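**Relatório de progresso: componente de reaproveitamento de plásticos técnicos, Claradora**
Período: até ao fim de outubro

O armazém de Sirkolby recebe peças desde o início do trimestre. Das 80 toneladas previstas no plano, entraram 57. O desvio deve-se à suspensão das recolhas durante a revisão da báscula, já concluída. O contrato de transporte com a Rosier mantém-se sem alteração de preço.

### Triagem

A separação faz-se por família de polímero, com leitura da marcação do molde quando existe e ensaio de densidade nos restantes casos. As peças pretas continuam a ser a fração mais lenta: o negro de fumo absorve no infravermelho próximo e o leitor ótico rejeita-as. Passam por isso a uma segunda linha, manual, com retirada prévia de insertos metálicos e espumas. Os painéis nervurados de grande formato são cortados antes do triturador, cuja boca de alimentação não admite mais de 1000 mm.
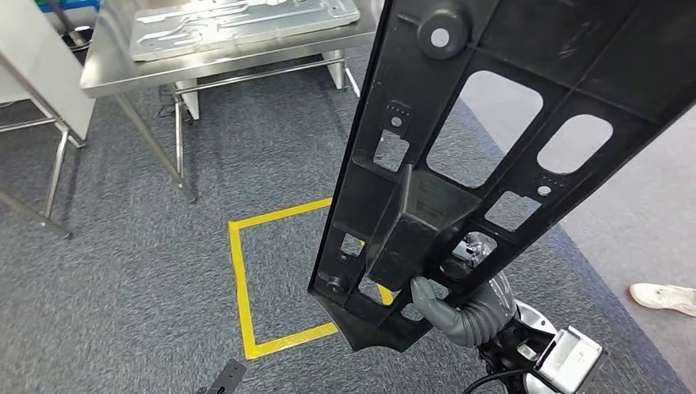

Na reunião de acompanhamento, a Matheson observou que a linha manual não constava do orçamento aprovado e pediu que as horas fossem imputadas à rubrica de operação, com registo separado por turno. Perguntou ainda se a compra de um leitor de infravermelho médio ficaria adiada para a fase seguinte. A resposta foi afirmativa. O registo por turno está em uso e segue no anexo B.

### Qualidade do granulado

O polipropileno sem carga cumpre o índice de fluidez acordado. O lote com talco apresentou dispersão superior ao limite e foi devolvido à extrusão com filtro mais fino; aguardam-se os resultados de impacto Charpy. A humidade à saída do secador está estável.

### Execução financeira

Estão executados quase 80 % da rubrica de equipamento. Falta faturar o segundo jogo de lâminas e a calibração da báscula. A rubrica de formação não teve movimentos.

### Pendentes

- Licença de armazenagem exterior: pedido entregue, sem resposta da câmara.
- Ruído do triturador: medição a repetir com o portão norte fechado.
- Anexo C (balanço de massas): segue com o próximo relatório, depois de fechado o inventário das frações rejeitadas.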